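Unit 6 handout: Looking after the handheld gripper pair
Course notes, Şengül Karaca
October revision

Read this before the bench session. It replaces the old sheet, which repeated the Dinder setup guide more or less word for word. I have stopped handing out the Dinder guide because half of it is wishful. It says the pair is "maintenance free for normal use." I have yet to meet a machine with pivots, pads and screws that is maintenance free, and these have all of them.

What we are maintaining

A pair of handheld grippers, one for each hand. The operator squeezes, the jaws close on an object, and the recording made along the way is used later to train an arm. The arm itself lives in Unit 8. For now the thing that matters is that the arm will inherit whatever is wrong with the handheld. A left jaw that closes late because of a dry pivot gives you 200 recordings of a late left jaw. Software people will tell you this averages out. Ask them to show you the average.

Before each session

Wipe the pads with a damp lint-free cloth and let them dry. No alcohol. The Seruner pads we used last year went shiny after a few weeks of alcohol wipes, and a shiny pad slips on smooth plastic. The supplier said the shine was cosmetic. We went back to water and the next set lasted the term.

Open and close each gripper 18 times, slowly, with nothing in the jaws. You are feeling for a catch. A catch in the same place on every stroke is dirt or a burr in a linkage. A catch that wanders is usually a loose pivot. Write down which one you felt before you pick up a tool - people who go straight for the screwdriver tend to remember whatever fault they ended up fixing.

Check that both jaws meet the centerline together. Hold a strip of paper upright in the middle and close gently. If the paper leans, one finger is arriving first. Do not correct this by bending anything.

Zero the opening width with the jaws fully closed and no object. Then do it again. If the two readings disagree, stop and look at the pads, which may be peeling at one corner and holding the jaws apart.

Test objects

Cups are the usual choice and I have no quarrel with them, provided you mix them. Rigid plastic hides a weak grip, because the cup stays in shape whatever you do to it. Paper shows you too much force straight away. Lay them on their sides as well as upright. A cup on its side on soft bedding will roll or sink when you push at it, and that tells you more about alignment than any amount of lifting from a hard bench.

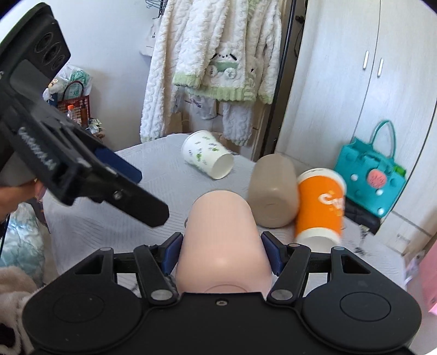 How often should the jaw pads be replaced?
Replace them when they fail the slip test, whatever the calendar says. Close the jaws on a smooth plastic cup, lift it, and tug lightly along the length of the fingers. If it slides on two tries out of three with clean pads, fit new ones on both jaws, never just one.

Grip position

Where you hold a cup changes what the check is worth. Near the closed end, the base ring stiffens the wall and the jaws feel solid even with a tired linkage. Nearer the mouth the wall flexes, and any unevenness between the fingers shows up as a twist. Do both, and log them separately. The old log sheet had one box marked "grip OK," and in 17 weeks of entries it was ticked every single time, including the week a pivot cap fell off.

Pivots and linkages

Take the cap off, look, and put it back. If there is gray dust at the joint, brush it out. One small drop of light oil goes on the pin, then work the jaw and wipe off anything that comes out. Oil that creeps onto a pad ruins the pad. There is no rescuing it, whatever the Jellix forum says about baby powder.

Screws get checked by hand with the short driver. Snug is enough. The bodies are not meant to take the force you would use on a steel bracket, and a stripped hole means a new body. We have one spare body, part 654 in the drawer list, and I would like to keep it a spare.

Swapping left and right

Don't. The two grippers wear differently because people use their hands differently. Swap them midway through a set and you have mixed two wear patterns in one batch with no way to pull them apart. Mark each one and keep the mark.

Remove rings if they rub on the housing. This is about scratches near the ports more than anything dramatic, but a scratch is where grime collects.

The "self-calibrating" claim

The Opoku add-on promises to correct for wear in software as you go. We ran it for part of a term. It did hide a worn pivot quite well, in that the numbers looked fine and the jaw still wobbled when you pushed it with a thumb. You may use it if your project calls for it, but the manual checks stay, and they come first.

For the bench session

Bring your own log sheet, filled in as far as the stroke check. Work in pairs, one handling and one writing, then change over. At least one of the grippers on the bench will have a fault that I put there. I won't say which one, or whether there is a second.

Reading for Unit 7: the section on backlash, and skip the marketing pages at the front.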